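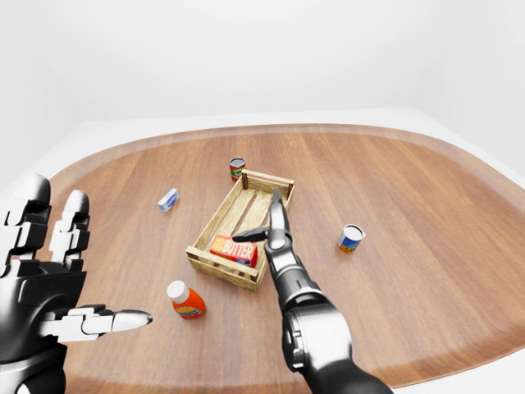 Attachment 1: open slatted crate on wooden table, render.

Ticket: Listings missing from storefront after nightly stock sync
Product: Usen Storefront, hosted
Connector: Mellor Stock Sync
Category: Import / export
Priority: High
Status: Closed, resolved

Reported by customer (Caltport warehouse account)

Since Tuesday the nightly sync has been hiding part of our home storage category. The products are still in the admin panel, but their status changes from Published to Hidden after the job runs. Stock in our warehouse system is correct. We set them back to Published in the morning, and they are hidden again the next day. No error email is sent. The sync history shows a green check mark for every run.

We have not changed the connector settings. Storefront theme is the default one. Same result in two browsers, signed in and signed out.

Support, first response

Thank you for the report. Please send the following:

- the export file from the most recent run, unedited
- the connector log for the same run, with logging set to Detailed
- the SKU of one product that was hidden and one from the same category that was not
- the value of "When a product is missing from the file" under Sync Rules

Do not open the export in a spreadsheet program before sending it. Most of them rewrite quotation marks and leading zeros when the file is saved.

Customer

Files uploaded. The rule is set to "Hide product." It has been set that way since the account was opened and we need it to stay, as we rely on it for discontinued lines. Logging was on Basic for the last run. I have changed it to Detailed and will send the new log tomorrow.

Support

Received. The export looks complete at first reading: the header row is present and the last row ends with a line break. The hidden SKU you gave us is in the file. It should not have been treated as missing.

Possible causes at this point:

1. The job reaches its time limit and stops before the end of the file.
2. The category filter in the connector excludes the rows.
3. The parser cannot read the rows and skips them.

To test the first, please go to Sync Rules, Advanced, and raise the time limit to 20 minutes. Leave everything else alone for tonight.

Customer

Limit raised. Job ran overnight and finished well inside it. Same products hidden. Detailed log attached.

Support

The time limit is ruled out. You can put it back to the default.

The log has this, repeated for each batch but one:

batch read ok, rows accepted, rows skipped: 0

And for batch 13:

batch read ok, rows accepted, rows skipped: 0
note: field length above display limit, value shortened

The note is logged at the lowest level, so it does not appear in Basic logging and does not change the result of the run. Checking what is in that batch now.

Support, internal note

Reproduced on the Suvaria test server with the customer's file. Batch 13 accepts fewer rows than it contains. The first bad row has an inch mark in the description field:

Storage crate, open top, 24" long, unfinished

The field is enclosed in quotation marks but the inch mark inside it is not doubled. The parser treats the inch mark as the end of the field, then finds text where it expects a comma, and falls back to reading until the next closing quote. That quote is several rows down. All the rows between are taken in as one very long description belonging to the crate. They never get their own record, so the missing-product rule hides them.

Skipped count stays at zero because the parser does not think it skipped anything. It read one row. The row was just very large.

The crate itself stays Published, with a shortened description. This explains why the customer did not report it.

Support

We have found the cause. One product description contains an inch mark that is not escaped in the export. The connector reads that row and the ones after it as a single product. The products that follow are then considered missing and are hidden by your rule.

Please check whether the description of the 24-inch crate was edited recently in the warehouse system.

Workaround:

1. In the warehouse system, replace the inch mark with "in." or the word "inch."
2. Save and wait for the record to show as updated.
3. In the connector, choose Run Now with "Preview only" checked.
4. Compare the product count in the preview with the count in the warehouse system. If they match, run again with "Preview only" unchecked.
5. Set the hidden products back to Published. Use the bulk action in the product list, filtered by Hidden and by last change made by Sync.

Step 5 is manual. The connector does not republish products on its own, even when they are back in the file.

Customer

Confirmed, the description was edited on Monday evening. Dimensions were added to it. The earlier text had none.

Workaround applied. The preview count matches. One question: we have other descriptions with inch marks in the hardware category and those have never caused trouble. Why?

Support

Those were entered through the bulk import screen, which doubles quotation marks when it saves. The single-product edit form in the warehouse system does not. Both look the same on screen — the difference only shows in the raw export.

If you edit one of the hardware descriptions by hand, it will probably break in the same way. Until the fix is out, please avoid inch marks in anything typed into the edit form. This includes the short description and the label text.

Support, internal note

Two items passed to the connector team:

- Parser should reject a row when text follows a closing quote, and count it as skipped.
- If a run would hide more than 3 products, hold the job and send the account owner an email. Make the threshold configurable.

First item accepted for the November release. Second item is in the backlog, no date.

Customer

Sync ran last night without changes to product status. All listings visible this morning. You can close this.

Support

Closing. Logging can be set back to Basic. If the ticket needs to be reopened, reply to the last email within 20 days and attach the Detailed log for the run in question.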